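Why do sneakers come in so many colours?

Hi, I'm Woo-jin So, and I have a confession. I own way too many sneakers! My favourite pair is a shoe called the Samel, and I've got it in green, in grey and in a very loud orange that my sister says hurts her eyes. It's the same shoe every time, only the colours are different. Sneaker people have a special word for that. They call it a colourway.

A colourway is a bit like a recipe. It tells the factory what colour to make every single part – the toe, the tongue, the laces, the heel, even the stitching. Change one thing on the list and you've got a new colourway.

So who picks the colours? That's the job of a colour designer. (Yes, it's a real job, and yes, I wanted it badly when I was nine.) They get their ideas from all over the place. The first Samel came out in 2003, and its designer copied the colours of a rainbow lorikeet. Another one, nicknamed the Busuner, was meant to look like a bowl of lemon gelato with a cherry on top. I wore mine until my toes poked out.

Next they make samples. A sample is a practice shoe, usually just one or two of them, so everybody can see if the colours look as good in real life as they did on the computer. Lots of them don't! For the Skuro, a skate shoe I really love, the team tried 24 different colourways and only kept three. 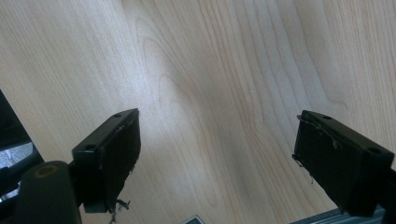

Sometimes a company makes only a small number of shoes in one colourway. That's called a limited release. My orange Samels were like that, with 800 pairs made for the whole country. When lots of people want something and there isn't much of it, they might line up for hours, or put their names in a draw and cross their fingers. I've been in plenty of draws and won twice.

Want to have a go yourself? Draw the side of a shoe, then trace it four times so you have a few copies. Colour each one differently, but only use three colours on each shoe. It's harder than it sounds! Give your favourite a name too. Mine was Muddy Puddle, and I'd still wear it.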